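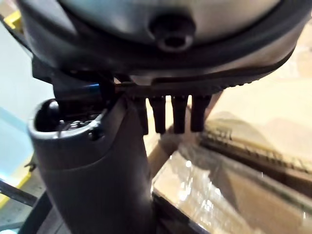
Edmund Lis asks whether the limescale in his kettle means the softener has failed, or whether he has set the hardness wrong. Usually the second. A few posts on setting it properly.

14 replies 9 shares

Start with the figure from your supplier. Ours at Skenevell is given as 300 mg/l calcium carbonate, which counts as hard. Suppliers print it in several units, so read the label beside the number before you copy it into anything.

2 replies 5 shares

Conversions, as people always ask. Divide mg/l calcium carbonate by 10 for French degrees. Divide by 14.3 for Clarke degrees. Divide by 17.8 for German degrees. So 300 mg/l is 30 French, 21 Clarke or 16.9 German.

6 replies 31 shares

The supplier's figure is an average for the zone. If your zone is fed from more than one source it can move a good deal between winter and July. I tested my own cold tap in July and got 376 mg/l. A softener set for 300 would have run out of capacity well before it regenerated.

3 replies 8 shares

Test with drops, not strips. Strips go up in wide bands and the colours are hard to tell apart under kitchen lighting. With a drop kit you count drops until the sample changes from red to blue, then multiply by whatever the leaflet says. Take the sample from a tap upstream of the softener.

5 replies 12 shares 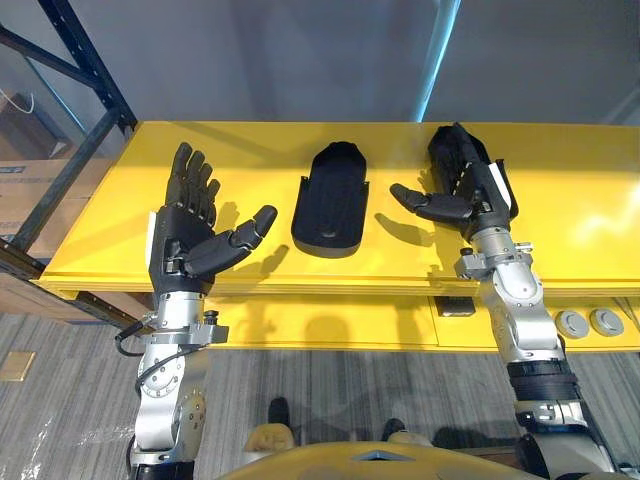
Then do the same test on the softened side. A reading close to zero is what you want. If it is well above that straight after a regeneration, check the bypass valve first. Mine had been left slightly open by the previous owner and was mixing hard water back in.

4 replies 7 shares

Next, the blending screw, if your valve has one. On my Kidik it sits behind the front cover and had been turned out three full turns. Closed it, waited a day, tested again, reading dropped to nothing measurable. The manual covers this in one line near the back.

1 reply 4 shares

Salt. The level should sit above the water in the brine tank on most older cabinets, and below it on some newer ones, so go by your own manual. Push a broom handle down gently. If it stops on a hard crust with a hollow underneath, you have a salt bridge and the unit has been regenerating with weak brine.

8 replies 15 shares

Block salt and tablet salt are not interchangeable. Christodoulou in the high street will sell you either without asking which machine you have. Look at the shape of the tank.

2 replies 3 shares

Edmund, on the kettle itself: many kitchens keep a separate unsoftened tap for drinking. If you fill the kettle from that one it will scale up whatever you set the softener to. Trace the pipe under the sink before you change any settings.

11 replies 10 shares

Someone asked about magnetic conditioners. I had a Sisance clamp on the incoming main for over three years. The hardness readings before and after it were the same, and I was descaling the shower head as often as before. I have no way of ruling out a different result on other water.

19 replies 6 shares

Last setting is the regeneration time. Leave it at two in the morning unless somebody in the house works nights, and correct the clock after a power cut. If the clock is wrong, the unit may regenerate during the morning showers and pass hard water through until it has finished.

3 replies 5 shares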